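Plurlow > Shared Docs > Evaluation > Minutes

Agenda Minutes Actions Contacts Search

Holroyd trial review, Tuesday, 2 pm

Present: Nigel Whiteley (chair), Freya Bellamy, Rosaura Londoño, Edileuza Medeiros. Barry Clegg dialed in, dropped off twice.

1. Last minutes. OK'd. Freya's name spelled wrong on page one, to fix.

2. Where we are with the Holroyd kit
Two-arm package from Vander, on loan to end of August. Board task is what we agreed to judge it on: letters A, B, C on a whiteboard lying flat, instruction is wipe one letter and leave the others alone. Rosaura has run 185 attempts so far, target was 3000 by end of loan. Not going to happen at this rate. Nigel: fine, but then say so in the report.
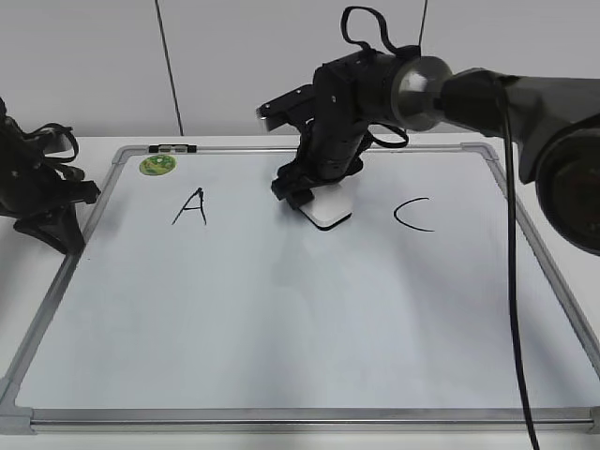
Fig. 1. Board task, A and C on the board, gripper just above the white block.

Rosaura wants the arm cable routed properly before any more long runs. It hangs straight down across the right side of the board. Barry asked if Vander sells a sleeve. Edileuza thinks yes, will check the price list.

3. Picking up the eraser
Long discussion. Pickup is the weak part per Rosaura, wiping itself less so. Worst with the eraser close to the rails, not much room for the finger on that side. Freya asked for a proper split of results by start position, current log only has pass/fail.
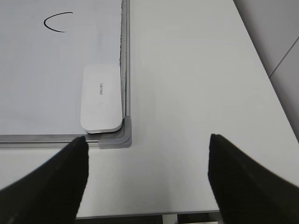
Fig. 2. Wrist view, eraser upright by the lower right corner cap, fingers open.

Barry: would a thinner fingertip help? Vander quoted 534 for the set, Nigel not keen to spend on a loaner. Agreed to ask for the tips on trial too.

Edileuza raised the dust in the seam along the right rail. Board to be cleaned properly at start of each day, not just between letters. Rosaura ok with that.

4. What counts as a pass
No agreement last time. Proposal from Freya: target letter gone, other two still readable, eraser let go of anywhere on the board or frame.

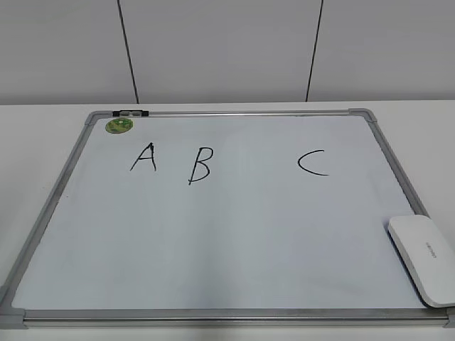
Nigel wanted eraser back in one set spot. Voted down, too strict for a first review, can go in round two. Faint smudges allowed if a person across the table can't read the letter. Freya to write it up in plain words so the Plollum people can score there kit the same way.

5. Support
Vander answers email next day, phone is hit or miss. Setup guide has no section on resetting the left arm. Rosaura wrote her own page, will share.

6. Keep or return
Too early. Barry leaning return, Rosaura leaning keep. Decison at next meeting.

Actions
Edileuza - cable sleeve price, ask re fingertips on trial
Freya - pass rule write up, new log columns
Rosaura - results by start position, reset page
Nigel - tell Vander we may want an extension

Closed 3:10.

This site uses cookies to keep you signed in. Accept Manage settings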